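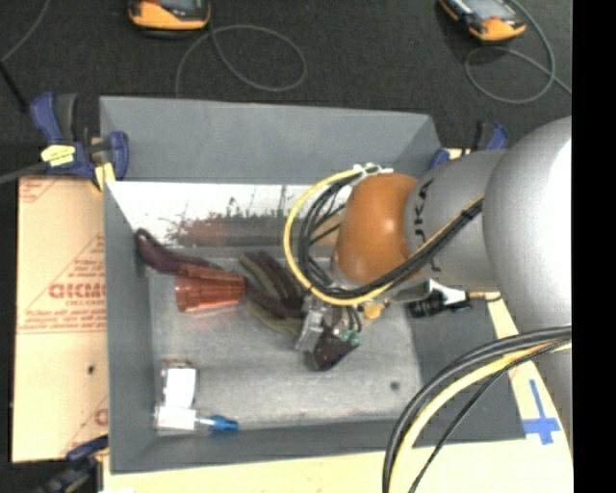

The Gudcombe Heavy Wool Blanket is the one we started with, back when the shop was one rack and a kettle, and it's still the one we fold up and take home ourselves when the first cold nights come through. It's woven at a small mill outside Jurkbridge from Corriedale fleece, washed twice, and brushed on one side only, so you get a soft face to put against your chin and a flatter face that sits nicely over a sheet. We've always dyed it in the sort of colours you could live with for twenty years, and this season's new one, Pumice, is a plain grey very close to the big bin up there, perhaps a touch warmer once it's on a bed with the lamp on. The other colours are Oatmeal, Bottle Green and a dark plum called Damson, and all of them have the same cream blanket stitch along the two short ends.

How heavy is heavy? The queen size weighs a bit over two kilos, enough that you'll notice it when you roll over but (we think) well short of feeling pinned down. Hanne Harju, who designed the weave, wanted something you could use on its own in autumn and then throw over a doona when it gets properly cold, and that's pretty much how most of our customers seem to use it. A few of you have written to say it lives permanently on the couch and the dog has claimed it. Lovely! Dog hair comes off the flat side quite easily with a damp rubber glove, less easily off the brushed side, so flat side up if you've got a shedder.

Sizes
Throw, 130 x 170 cm
Single, 180 x 240 cm
Queen, 230 x 250 cm
King, 260 x 250 cm

If you're between sizes, go up. There's a fair bit of overhang on a modern deep mattress and it's a miserable thing to have a blanket that stops short on one side.

Washing
You'll need to do this far less than you think. Wool airs beautifully, and an afternoon over the line in the shade will freshen it up nicely. When it does need a wash, use a cool wool cycle with a proper wool wash, or the bathtub if your machine is on the small side, and then dry it flat. Please don't tumble dry it. Kerstin Halvorsen in our workroom has had a king size come back to her the size of a cot blanket, and there was nothing to be done except give it to somebody with a cot.

Expect some fluff for the first month or so. It settles down.

Repairs
We mend our own blankets for as long as you own them. Moth holes and pulled threads are no trouble at all, and edge stitching that has worn through can be redone in the original cream or any colour you fancy. Repairs take up to 36 days, a little longer in winter when everybody discovers the moths at once. You pay the postage to us and we pay it home again.

Delivery
Blankets in stock are posted within 2 working days, rolled in paper and tied with cotton tape. Damson is being woven again at the moment and will be back in September. Send us a note if you'd like one put aside in your size, and tell us if it's a present so we can leave the docket out of the parcel.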